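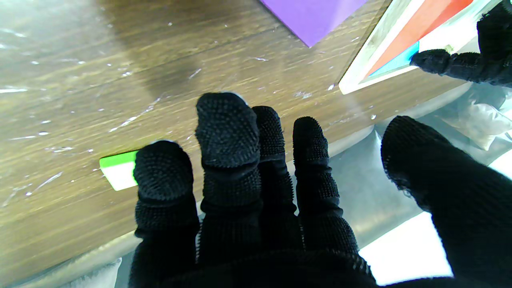

**Standero 5 is out, and the jitter is finally gone**

March 17, 2022

If you've been following along here, you know I've been grumbling about stacked boxes for the better part of a year. Well, I get to stop! Standero 5 went up this morning, and the physics side of the engine has been pretty much rewritten. I've had the release candidate on my laptop for a couple of weeks, so I can tell you a little more than the release notes do.

For anyone who hasn't used it, Standero is a small 2D game engine with a built-in editor. It's free, it runs on pretty much anything, and a lot of people (me included) use it for jam games and for prototypes that never quite turn into real games. It's always been lovely for tile maps and dialogue. Physics was the weak spot. You'd pile up three crates, walk away to make coffee, and come back to find them shivering their way across the floor.

The old solver is gone. In its place is Brornetti, a separate physics library that Tibor Gulyás has been working on for a while, mostly in the evenings. He and the Standero folks agreed to join the two up last June, and the original plan was to ship by Christmas. That didn't happen, and reading through the tracker I can see why - issue 1704, the one about sloped floors, has more comments on it than some of my games have had players.
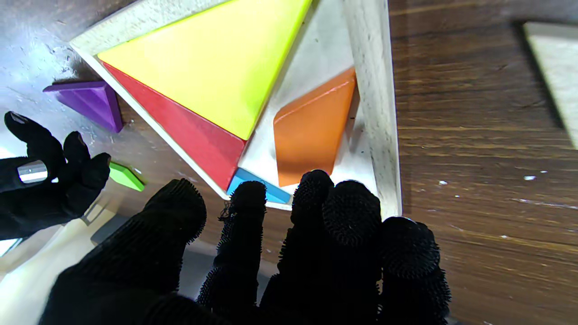
The part I care about most is resting contacts. Brornetti remembers the contact points from the last physics step and starts its math from there, so a crate that was sitting still a moment ago pretty much stays sitting still. I loaded up my old warehouse level, the one with the wobbly shelves, and left it running through lunch. Everything was where I'd put it. I may have said something out loud to the dog.

Speed is better too, though I'd take this with a pinch of salt because my testing is not scientific. I dropped 1000 circles into a bucket on a six-year-old laptop and the game kept up fine once they'd settled. While they were all still bouncing it was a bit of a slideshow. The old version just fell over when I tried the same thing, so I'm calling it a win.

There's also a fixed time step now, turned on by default. If you've ever multiplied your velocity by delta time and then wondered why your character jumps higher on your friend's fancy monitor, that's the setting you've been wanting. Your physics code goes in `on_step` and your drawing code stays in `on_draw`. Old projects that did everything in `on_update` will still run, but you'll get a yellow warning in the console every time you press play, and yes, it's as annoying as it sounds. 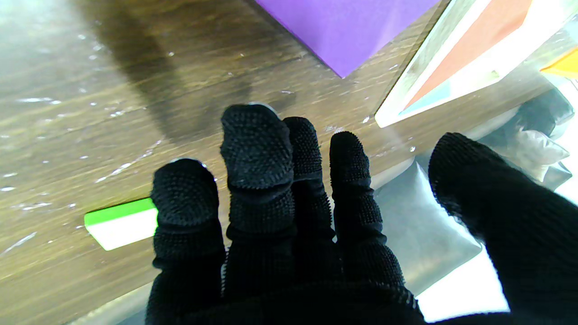

Arwel Skyrme moved his whole game over during the beta, and I asked him how it went. His game is Skistthorpe, the one about hauling a piano up a very steep village, so it leans on the physics harder than most.

"The move itself took me a weekend," he told me. "Retuning the piano took a month. All my friction numbers had been set up to fight the old bugs, and once the bugs were gone the thing slid around like soap."

I'd keep that in mind if you've got a project close to done. Friction and bounce both run from zero to one now, and the importer tries to convert your old values for you. It did okay on my small stuff. It did a terrible job on my pinball table, where every bumper came out dead. I set those by hand and it wasn't a big deal, but I'd make a copy of your project folder first.
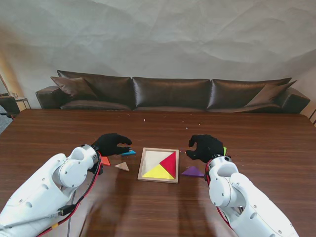
Polygon colliders got a proper overhaul as well, and this is where a tiny bit of geometry helps. The solver only likes convex shapes, meaning no dents or notches in the outline. Tangram pieces are the friendly kind, so the small blue one under the fingertips on that wooden table could go straight in as one collider, and so could the small green one. Put a whole set together into a swan, though, and the swan's outline has a neck and a tail and all sorts of dents. In the old version you had to cut that up yourself. Now you trace the outline in the editor, hit "Split", and it gets chopped into convex chunks for you. You can drag the cuts around afterward if you don't like them (I usually don't).

A few things haven't made it in yet. Ropes are missing, which is a shame, and motors on hinges are marked experimental. I had one spin itself right off the level, so I'd believe the label. Tibor says ropes are what he's working on next and he wouldn't give me a date, which I think is wise after the Christmas thing.

The other bit of news is that the Gosselin plugin is being retired. A lot of us used it to get decent raycasts before the engine had its own, and it won't load in the new version at all. The built-in `cast_ray` call does the same job, but it hands back the surface normal as a vector where Gosselin gave you an angle in degrees. So if your lasers are suddenly reflecting off into the wrong corner, start looking there. It took me 20 minutes of staring at a mirror puzzle to work that out.

You can grab the download from the usual page, and the previous version is staying up alongside it for anyone in the middle of a project. The Linux build has a known hiccup with the "Split" button on very high resolution screens, where the cut lines show up a little to the left of where they really are. A patch is already in testing. I'm going to try porting the rest of my pinball table this weekend, and if the flippers work I'll post the project files.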